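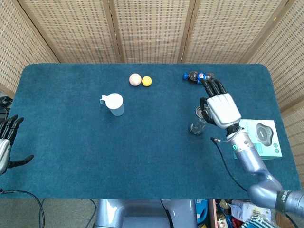
Ticket 257 – Scheduled export from Custell stops before the last page of the price list
Opened by: Fenna Bosman, Verstraete
Product: Custell desktop, with the Ollach print connector
Priority: Normal
Status: Closed

Fenna Bosman wrote:

Hello,

I work in the office of Verstraete, where we sell fabrics and trimmings to small shops. Every night Custell makes a PDF of our price list and puts it in a shared folder. From this folder the Ollach connector sends it to the printer, so that the paper copies are ready in the morning.

Since we changed to the new version of the connector, the PDF is not complete. The list should have 131 pages. The file which comes out of the night job ends at page 40, in the middle of the ribbons. There is no error message. The log says "Job finished" and the file opens normally.

When I make the same export by hand, from the menu File > Export > Price list, all pages are there. I tried this several times and it is always good.

What I did already:

Restarted Custell and the computer.
Deleted the night job and made it again with the same settings.
Checked the free space on the shared drive. There is plenty.
Changed the start time from 23:00 to 05:00. No difference.

I attach the job log and the incomplete PDF. Please tell me if you need the good one also.

Kind regards,
Fenna Bosman

Support (Junpei Fukuda) wrote:

Hello Fenna,

Thank you for the clear report. I have read the log. The job has no error, this is correct, but I see that the step "Render" and the step "Transfer" start in the same second. Normally the transfer should wait until the render has ended. So my first idea is that the connector takes the file too early, when Custell is still writing it.

Could you please check two things?

First, open Settings > Scheduled jobs > Advanced and look at the option "Wait for file lock". Is it on or off?

Second, please look in the local temp folder of Custell the morning after a night job. If you find a PDF there which is bigger than the one in the shared folder, please write me both sizes.

Best regards,
Junpei

Fenna Bosman wrote:

Hello Junpei,

The option "Wait for file lock" was on. I did not touch it.

In the temp folder there is no PDF this morning. There is only a file with the ending .part and it has zero bytes. I copied it to a safe place in case you want it.

I noticed one more thing. The last page in the incomplete file is always the same page, even when I changed the order of the chapters. I moved the buttons in front of the ribbons, and it still stopped at page 40. For me it looks more like a limit than like a problem with the time. If the file was taken too early, I would expect a different page every night – but maybe I understand it wrong.

Fenna

Support (Junpei Fukuda) wrote:

Hello Fenna,

You understand it very well, and your test with the chapters is useful. I agree now that it is not the timing. Please forget my first idea. The two steps show the same second in the log because the new connector writes both lines when the job is started. I confirmed this on my own machine, where the export is complete and the log looks the same.

So let us look at the account. The manual export runs with your user name. The night job runs with the service account. Please go to Settings > Accounts, select the service account, and open the tab "Output". There is a field "Maximum pages per document". What is written in it?

If the tab is gray, you need to log in as administrator.

Junpei

Fenna Bosman wrote:

Hello Junpei,

The tab was gray, so I had to wait for our administrator. In the field is the number 40. For my own account the field is empty.

Nobody here remembers that this was filled in. Can the update have done this? And is it safe if I make it empty also for the service account? We have other jobs which use this account, for example the labels and the order slips from Nikutik, and I do not want to disturb them.

Fenna

Support (Junpei Fukuda) wrote:

Hello Fenna,

This is the cause. The setup program of the new connector creates a profile for the service account, and if it finds no old profile, it takes the values of the trial version. The trial version has this page limit. It should write a warning in the log when the limit is reached, and it does not. I have made a report for the developers about both points.

It is safe to make the field empty. The limit is valid for each document separately, and a label or an order slip is much shorter, so these jobs will not change.

Please do it in this order:

1. Stop the scheduler (Settings > Scheduled jobs > Stop).
2. Log in as administrator and empty the field. Do not write 0, the program reads this as "no pages".
3. Press Apply, then close the window.
4. Delete the .part file from the temp folder.
5. Start the scheduler again.
6. Right-click the night job and choose "Run now as service account". Do not use the normal "Run now", it takes your own account and the test says nothing.

Junpei

Fenna Bosman wrote:

Hello Junpei,

I followed the steps. On the first try the button Apply stayed gray. I had to click once in another field before it became active. Maybe you can add this to your instructions.

After this the test run was good and the PDF has 131 pages. The night job was also complete, two nights one after the other. The labels and the Nikutik slips came out as usual.

One small question remains: will the next update of the connector put the limit back?

Thank you for your patience,
Fenna

Support (Junpei Fukuda) wrote:

Hello Fenna,

I am glad to read this. The next update should leave the field alone, as the profile now exists and the setup program keeps the values it finds. If you remove the connector completely and install it new, please check the field again.

I could repeat the problem with the Apply button. It is added to the report, and I have changed step 2 in our internal notes.

I close the ticket now. If the page number is wrong again, you can answer to this message and it will open by itself.

Best regards,
Junpei

Ticket closed 12/02/2019
Resolution: Configuration (page limit in service account profile)
Linked reports: trial values in new profile; missing warning in log; Apply button inactive after emptying a field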